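About the Orville cell

Itbridge runs one handling cell, called Orville, at our Eder site. We set it up, keep it in repair and lend bench time on it to the two groups that share the building. This page covers what the cell is, how it is looked after and who to contact.

What we do

Orville handles soft goods: cloths, towels, sleeves and bags. The work is taught with hand-held grippers and then run on arms carrying the same fingers. Any difference between the hand-held tool and the arm-mounted one shows up later as a missed grasp, so most of our maintenance time goes into keeping the two alike. We are a small shop and do not build arms or controllers. We build finger mounts, fit fingers and pads, set markers and keep the records.

History

The cell was moved to Eder in March from a smaller room at Jurker. The first setup had the lens calibrated before the bench was fixed to the floor, and all of it had to be repeated. Since then the order of work has been bench, lighting, background, lens, fingers, markers. We do not start one step until the one before it has been signed off in the log.

Setup

The bench top is leveled first, and again after anything heavy has been moved across it. The background behind the bench is dark cloth. Bare wall gave us trouble with exposure: the lens is very wide, it takes in ceiling as well as bench, and a bright wall on top of that left the fingers too dark to track. Creases in the cloth are tolerated. A cloth that moves in the draft from the door is not, and the clips are checked at the start of each shift.
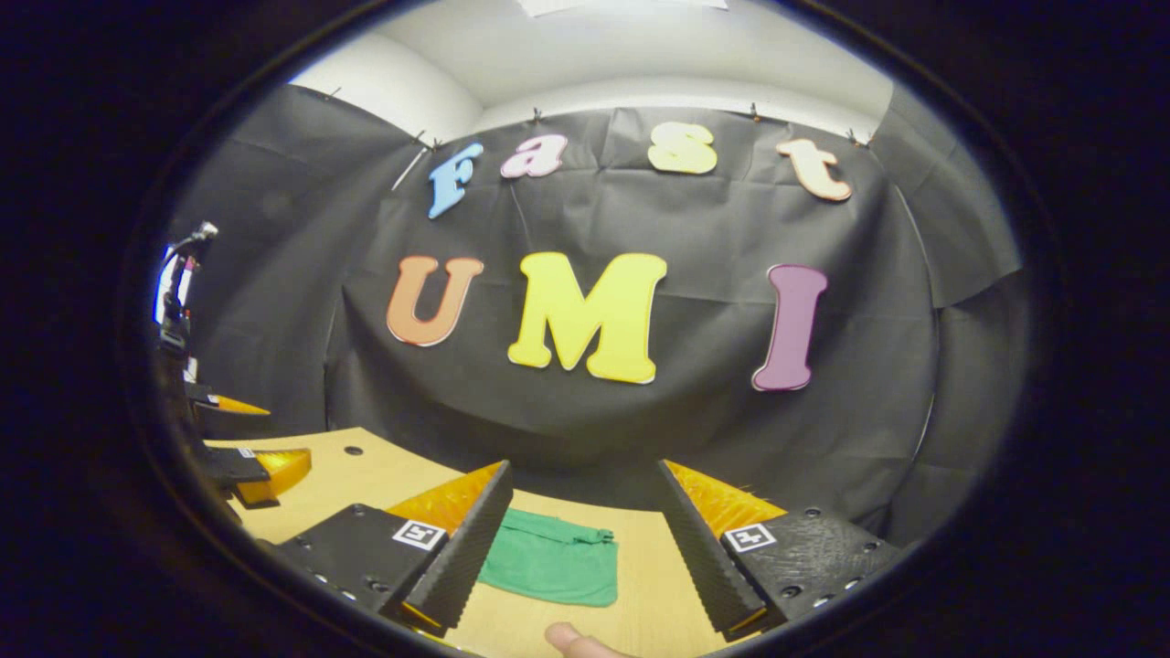
Fingers are fitted in pairs and never singly. A new finger has a slightly stiffer rib than one that has been in service, and a mixed pair will pull fabric to one side as it closes. Mount screws are brought up by hand, then tightened in a cross pattern with the jaws open. After tightening, the jaws are closed on a paper strip at the tip and again at the root. If the strip slides out at either place, the mounts are loosened and the job is done over.

Markers go on last. Each one has to sit flat, with no lifted corner and no glue on its face. A marker that has been peeled off is thrown away — we tried reusing them and the jaw width readings drifted.

Routine care

Fingers are wiped down after each session with a lint-free cloth and plain water. Solvent is kept out of the cell. Pads are pressed with a thumb and should come back to shape at once.

Every 300 cycles: check the mount screws, check marker corners, repeat the paper strip test.

Every 36 hours of running time: clean the lens, take a calibration set, compare it with the last one on file.

Calibration sets are numbered. The set now in use is 302, and anyone recording on the bench should write that number in the session log. Recordings without a set number are kept for seven days and then deleted if no one can supply it.

Repairs

Most faults are small: a torn rib, a split pad, a stripped screw hole in a mounting block. Torn ribs are not glued. Stripped holes are drilled out and fitted with an insert, once per block. A second failure in the same block means a new block and a new calibration set.

Faults should be written on the card at the bench, with the side (left or right) as seen by the operator holding the tool. Cards filled in from the other side of the bench have cost us more than one good finger.

Contact

Teemu Koskela is responsible for the cell and approves all changes to it. Requests for bench time go through the Itbridge front desk at Eder. Please state the fabric, the size of the largest piece and whether you are bringing your own fingers.

Page last revised Oct 2, 2024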